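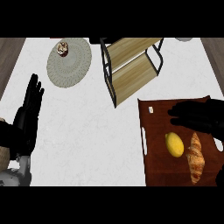 Simulated breakfast table with two black hands, a lemon and a croissant on the tray.

Devendra Vashisht compares robot hands at Flerkus, and he begins every comparison in simulation. "The croissant is the difficult one," he told me in June. "A lemon forgives you many things."

For each hand he runs 2000 trials. The Cuervo hand lost the croissant in 405 of them, the Zunier hand in 23. Does he trust these numbers? "For ranking, yes. For buying, I want to see the real hand first."

His colleague Valdir Evangelista will repeat the test with real pastry.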